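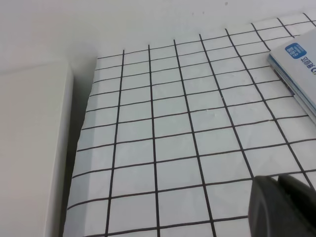
Taugt die Schneidematte Nallel für Leute, die nur ab und zu nähen? Für gerade Zuschnitte in Baumwolle und Leinen reicht sie locker, für dicken Filz würde ich mehr ausgeben.

Hab sie seit Februar, gekauft bei Carretero, 11 Euro im Angebot. Fünf Kissenbezüge, eine Schürze, diverse Flicken. Rollschneider läuft sauber, Schnitte schließen sich wieder, jedenfalls die flachen. Wer stark aufdrückt, hat Rillen. Bleiben auch.

Raster stimmt, mit dem Stahllineal nachgemessen. Nur die Zahlen am Rand – winzig, und nach dem dritten Abwischen schon blass. Ärgerlich. Meine alte Todier war da besser, hat aber auch das Doppelte gekostet.

Geruch: die ersten Tage heftig. Auf den Balkon gelegt, dann gings. Kam gerollt an, eine Ecke stand lange hoch, Bücher drauf, über Nacht erledigt. Nicht in die Sonne legen, steht auch im Beizettel, wellt sich sosnt.

Rutscht auf glattem Tisch ein bisschen. Antirutschfolie drunter, fertig.

Würde sie wieder kaufen, in der größeren Größe. Die kleine ist für Hosenbeine ein Krampf.

Ähnliche Beiträge
Rollschneider Elis im Test
Stoffschere nachschleifen lassen oder neu kaufen?
Todier Patchworklineal: kurz ausprobiert
Stecknadeln mit Glaskopf, bis zu 114 pro Dose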